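Projects > Plunance Gripper Evaluation > Progress Reports > Period 2

Progress report to Voretti, prepared by Indira Unnithan, Astville

1. Work in this period

The work plan called for a comparison of two controllers on the simulated arm before any hardware is ordered. Controller A is the position controller carried over from Period 1. Controller B is the force-limited controller supplied by Seixas. Both drive the same parallel gripper model, and both were given the same object, a plain red cube with no texture.

Each controller was run for 2000 simulated grasps. The start position of the cube was varied from run to run, including positions well off the gripper centerline. Gains were frozen after the first 300 runs and were not changed again.

2. Views

Two camera views are in use, one of the arm and one at the fingers. The background is left plain in both to keep render time down.
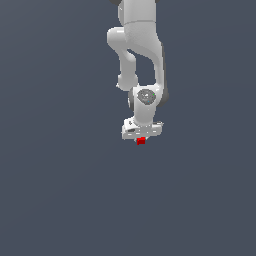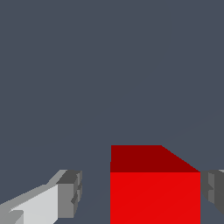

Last changed: May 2019

The finger view has been the more useful of the two for sorting failures. With the cube off center between the fingers, the gap on each side can be compared directly. The arm view is too coarse for this, as the gripper fills only a small part of the image, but it shows the wrist and the links above it and is kept for checking arm posture.

3. Results

Controller A lost the cube in 131 runs. Most of these began with the cube close to one finger. Controller A closes both fingers at a fixed rate and does not respond when one side makes contact first, so the cube is pushed sideways and sometimes turned before the second finger arrives.

Controller B lost the cube in 40 runs. It slows on first contact and shifts the wrist toward the contact side. Closing time is longer as a result. We consider the added time acceptable for the handling task in the proposal, but it would need another look if the cycle time is shortened.

No difference was found between the two controllers when the cube started near the center.

4. Problems

The contact model is still too stiff. Small steps in finger force appear at first touch with both controllers, and the force limit in Controller B had to be raised to avoid false stops. The friction value is taken from the Period 1 pad tests and has not been checked against the current fingertip shape.

5. Next period

The friction value will be measured again and the off-center runs repeated. Tests with a second object size are planned for June. The choice between the two wrist cameras quoted by Seixas remains open, and we ask Voretti to confirm the camera budget before that work begins. No change to the staffing plan is requested.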